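Clunton library to stay open later from August

25 March 2025

The public library in Clunton will stay open until 8 p.m. on four weeknights starting in August, after the town council approved a one-year trial of longer hours.

The library now closes at 5:30 p.m. every day except Thursday, when it closes at 7. Under the new schedule it will be open until 8 p.m. Monday through Thursday. Friday and Saturday hours will not change, and the building will remain closed on Sundays.

The change follows a survey the library ran over the winter. It received 342 completed forms, on paper and online. Later closing was the most common request, ahead of more parking and a larger children's section. Many of the people who asked for it said they work in Grulville and do not get back to Clunton before the doors are locked.

The bus from Grulville is part of the problem. The last two afternoon runs reach the Clunton stop at 5:20 and 6:05, and the stop is a ten-minute walk from the library. Riders on the first bus can make it to the door but have no time to look for anything. Riders on the second bus can only use the outside book drop.

Library staff told the council that the Thursday evening hours have been well used since they were added. The study tables fill up first, mostly with high school students, and the computers are usually taken by 6. Staff said the evening crowd is different from the daytime one, which is made up largely of retired people and parents with small children.

The trial will be paid for out of the town's general budget. Most of the cost is wages. The library plans to hire two part-time desk clerks and give more hours to one clerk who already works there. Heating and lighting make up the rest, along with a small increase in the cleaning contract.

Two council members voted against the plan. They said they supported the library but wanted the trial limited to two evenings until there was a clearer idea of how many people would come on the other nights. A motion to cut the trial down to Tuesday and Thursday failed before the main vote.

The longer hours will also open up the Krishnan Room, the meeting space on the ground floor, which can now be booked only during the day. Groups based in Clunton will be able to reserve it free of charge from 5:30 to 7:45 p.m. Groups from outside town will pay the same fee they pay now. Bookings for August and later will be taken at the front desk and by phone.

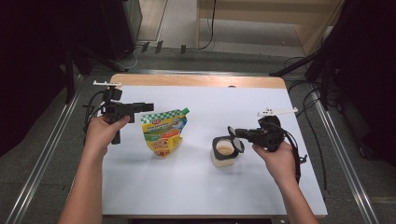 Rules for the room are mostly staying as they are. Groups must set up their own tables and chairs and put them back afterward. Packaged snacks and drinks with lids are allowed, but hot food is not. Music has to be kept low enough that it cannot be heard in the reading area. A group may book the room no more than twice a month, a limit meant to keep evening slots from being taken by the same few clubs.

Several groups have already asked about dates. A chess club that meets in a church basement would like to move to Monday nights, and a quilting group wants one Wednesday a month. The library also hopes to bring back its evening English classes, which ended when the teacher moved away. It is looking for a new teacher and expects to post the job in May.

The children's section will close at 7 p.m. on the late nights, an hour before the rest of the building. Children under 12 will need to have an adult with them after that time. The library said it does not have enough staff to keep both desks open for the full evening.

Some residents who spoke at the council meeting raised the matter of parking. The library lot holds few cars and is shared with the dental office next door. The dental office closes at 5, so its spaces should be free for most of the evening, but its owner has not yet agreed to let library visitors use them. The town said it would have a written arrangement in place before the new hours begin. Street parking on the library's side of the road is free after 6.

Lighting is the other open question. The path between the lot and the side entrance has one lamp, and people who use the library on Thursdays in winter have complained that it is too dark. The town plans to add two more lamps and trim the hedge along the path. That work is set for early summer and does not depend on the trial going ahead for a full year.

The library's catalog system will be updated at the same time. The present system, Cisard, was installed when the building was last renovated, and it shuts down for backups at 6 every evening. On Thursdays clerks have been writing down checkouts by hand after that hour and entering them the next morning. The backups will be moved to midnight, and the self-checkout machine will be left on until closing. Cardholders will also be able to place holds in the evening, something that has not been possible from the computers inside the library.

Due dates and fines are not affected. Books will still go out for three weeks and movies for one. Items left in the outside book drop after closing will be counted as returned that day, as they are now.

The neighboring town of Grulville extended its own library hours two years ago and later cut them back to three evenings. Council members in Clunton asked about that at the meeting. Library staff said the Grulville branch is in a part of town with few homes nearby, and that its Monday numbers never picked up. They said they could not promise that Clunton would do better, but that the survey gave them reason to try.

Staff will keep a tally of visitors each hour during the trial and give the council a report after six months. If one of the evenings turns out to be very quiet, the council may drop it at that point without ending the rest of the trial. A second report is due near the end of the year, before the next budget is drawn up.

Visitors will be asked to fill out a short card about why they came and how they got there. The cards will be kept at both desks and do not ask for a name.

The library will be closed for two days in late July so that staff can be trained on the new schedule and the catalog changes can be made. The book drop will be open on both days, and nothing will come due while the building is closed. The exact dates will be posted on the front door and on the town's website.

People who want to apply for the part-time clerk jobs can pick up a form at the library or at town hall. The jobs are for 16 hours a week, all of them in the evening, with some Saturday work when regular staff are away. Applicants must be at least 18. Experience in a library is helpful but not required. Forms are due back by the end of May, and interviews will be held in June.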